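4.2 Simulated evaluation of the Dollow workspace kit

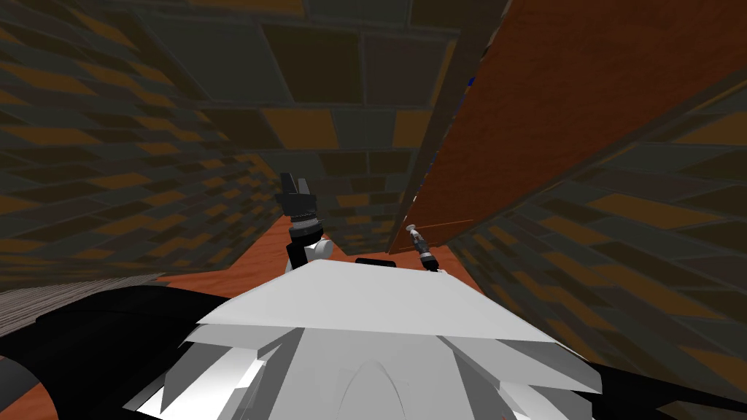 The kit was assessed in the version supplied by Kanel on 28th August, without changes to its default settings. Dollow is sold as an add-on for laboratories that already run a two-armed robot and want a virtual copy of it for planning and rehearsal. It consists of a robot model, a room builder, a set of textured surfaces and a scripting interface through which joint commands are sent and camera views are returned. The licence under review covers a single workstation. A hosted form of the same product, Villca, was not tested.

Our interest was in confined spaces. Most published comparisons of such kits place the robot at an open table, where reach is limited mainly by arm length. In a narrow enclosure the limits are set by the walls and by the robot's own body, and errors in the body model matter more. We therefore used the room builder to produce enclosures of differing width and ran the same reaching routine in each. The head camera was kept at a steep downward pitch throughout. Figure 3 gives one head view from this series: the torso shell takes up the lower centre, with the left and right grippers just beyond its top edge and the floor reduced to a narrow band between the robot and the walls.

Two properties of this view affected the results. First, the shell hides the space nearest to the robot, and any object placed there must be found by other means. The kit offers no warning when a target lies behind the shell, although the information needed to give one is already held in the body model. Second, the repeated block pattern on the walls is strongly foreshortened towards the centre of the view. Feature matching between successive views was poor on these surfaces, as one block is easily taken for its neighbour. Replacing the pattern with an irregular texture removed most of the false matches, and we suggest that users who depend on visual tracking do the same before collecting data.

The two arms carry different end tools (Figure 3: a mostly black, blocky gripper on the left, a much slimmer grey and silver one on the right). Dollow allows this, but the collision shapes must be assigned to each arm by hand. In our first runs the same shape had been applied to both, and the planner rejected motions of the right arm that were in fact clear of the wall. Those runs were discarded. After correction, 1,431 reaching attempts were recorded over 11 enclosures, and the planner reported no valid path in 9 of them. All nine came from the narrowest enclosure.

Set-up was carried out by L. Cabrera and repeated independently by K. Xaba from the printed manual alone. The second set-up differed from the first in the camera offset, which the manual defines in two places and with opposite sign. Kanel has acknowledged the error. The scripting interface was stable in use – we had five interruptions, each cleared by restarting the session – but the log does not record which command was active when an interruption occurred.

For comparison, the reaching routine was ported to Wirkeck, the kit used in our earlier work. The port was straightforward apart from the room geometry, which had to be rebuilt. Wirkeck checks collision shapes at load time and would have caught the fault described above. Its rendering of large textured surfaces was slower, and its head camera could not be pitched as far down without altering the robot model. Timing results for both kits are given in Section 4.3.

Figure 3. Head-camera view in a simulated enclosure with patterned walls. A large wooden panel stands at the upper right.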